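发件人：Mustetlow 机器人社 数据组
收件人：社团邮件列表
主题：Re: 切番茄任务的分段标准，以及下周提交前要做的事

大家好：

先回上一封里问的几个问题，再说提交安排。原信引在下面，没看过的同学先看一遍。

> 各位，
>
> 我把厨房部分的标注过了一遍，有三处拿不准。
>
> 第一，切番茄这一项，现在的说明只写了“切片”一个动作。可是素材里有在砧板上下刀的，也有双手在盘子上方拿着番茄的，后面这种刀放在一边，手里没有工具。都算“切片”吗？还是单独开一个标签？
>
> 第二，左手按住番茄的时候，左手要不要标成“固定”？我标了一部分，另一位同学没标，合并的时候对不上。
>
> 第三，盘子的名字不统一。有人写“盘”，有人写“圆盘”，还有人写“纸盘”。脚本按字符串匹配，全被当成了不同的物体。
>
> 另外 Mollik 那边的导出工具我装上了，但是打开长片段会卡，要等很久才出时间轴，不知道是不是我电脑的问题。
>
> 麻烦数据组给个准话，我好往下标。

第一个问题。组里讨论过，结论是分开。刀刃接触番茄的时段标“切片”，刀不在手里、双手在盘子上方拿着番茄的时段标“摆放”。中间伸手、收手、放刀的过渡，一律标“移动”，不要并到前后两段里去。

理由是我们参加的项目是 Dahlgren 杯的学生组，规则要求提交的动作序列能让机械臂逐段复现。切片需要一只手持刀、一只手稳住物体，摆放是两只手都在物体上，夹爪的配置和受力都不一样。如果混在一个标签里，训练的时候模型学到的是两种动作的平均，去年仿真里夹爪拿着刀去碰盘子，就是这样来的。

具体到画面，请对照下面两张来判断。 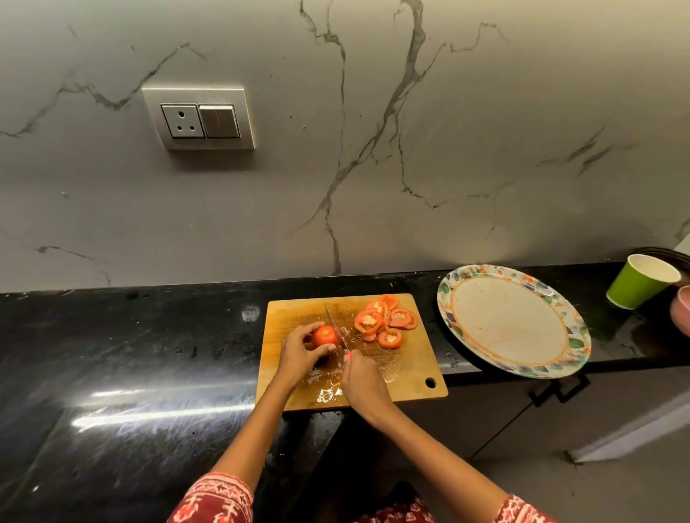
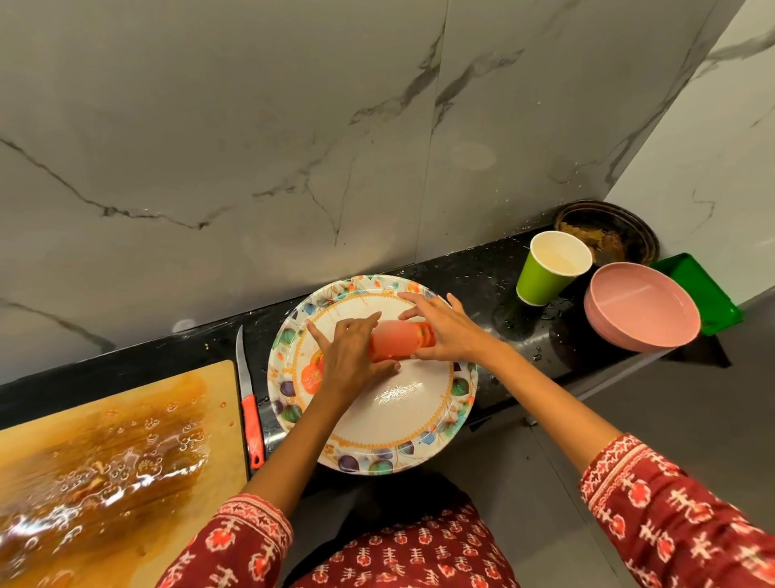 图一标“切片”，图二标“摆放”；两张都是第一人称视角，双手和番茄都在画面内。

补充一点：判断时以手和工具为准，不要以番茄的状态为准。番茄已经切开，不代表这一段就是“摆放”；番茄看着是整个的，也不代表还没有开始切。图一里砧板右上方已经有一堆切好的番茄片，但刀正切在另一个番茄上，所以整段仍然是“切片”。图二里刀平放在盘子左侧的台面上，右手拢着的那一头看得出是一片一片叠着的，这时不看切面，只看手里有没有刀。

第二个问题。左手要标。每一段都要填左手、右手两栏，不能空。切片时左手填“固定”，右手填“持刀”。摆放时两只手都填“扶持”。被挡住看不清的填“不明”，不要猜。之前没有标左手的片段需要补，这部分工作量不小，我们重新分了一下，分工表已经放在共享文件夹里，各人看自己名字对应的行。

第三个问题。物体名称统一用下面这几个，多一个字少一个字都不行：

番茄
刀
砧板
盘
杯
碗
托盘
台面

盘子不管什么材质、什么花纹，都写“盘”。杯子不分颜色，都写“杯”。画面里只露出一部分、认不准是杯还是碗的东西，写“未知容器”，在备注栏里写颜色，例如“粉色”。开关面板、墙面、地面、橱柜都不标，它们不参与动作。衣袖也不标，但袖口盖住手腕、影响手部关键点的，请在备注里写“遮挡”。

水珠、汁水、番茄籽这类东西不单独标成物体。有同学提过要不要加一个“液体”标签，今年先不加。反光请留意一下：黑色台面很亮，自动检测偶尔会把亮条识别成刀，导入预标注以后要自己过一遍，错的直接删掉。

关于 Mollik 卡顿，不是电脑的问题。它会一次把整段视频读进内存，片段长了就慢。处理办法是先用 Datent 的脚本切成小段再导入，每段 10 秒，切好以后编号会自动接上，不用手改。脚本在共享文件夹的 tools 目录下，运行前看一下说明文件，路径里不要带中文，否则会报错退出，而且报错信息看不出原因。

目前进度：切好的小段共 1691 个，标完并通过复查的有 1174 个。剩下的里面有一批是已经标过、只缺左手栏的，请优先补这批，补起来快。全新的片段放到后面。

复查规则不变，一个人标，另一个人查，不能自己查自己的。两个人意见不一致的，写到问题表里，由数据组定。问题表请写清楚片段编号和时间点，只写“这里有问题”的我们没法处理。

提交前还有三件事：

一、所有人把本地的标注文件上传，文件名按“组别_编号_版本”写，版本号从 3 开始，旧版本不要覆盖。

二、控制组的同学请在导出之后跑一遍回放，看动作序列在仿真里能不能接上。重点看“切片”到“摆放”之间的“移动”段，去年扣分主要扣在这里，放刀的动作缺帧，机械臂直接跳过去了。

三、硬件组请确认刀具夹持件的尺寸。演示用的是钝刀模型，不用真刀，这一条是活动室的规定，任何情况下都不例外。夹持件打印好以后放在活动室工具柜第二层，贴上标签。

截止时间是下周例会当天下午五点，过了时间服务器会锁定目录，到时候传不上去请不要单独发邮件附件，附件我们不收。

还有疑问的直接回复到列表里，不要私信，同样的问题别人也可能遇到。

数据组

--
Mustetlow 机器人社邮件列表
退订请发送主题为“退订”的空白邮件至列表地址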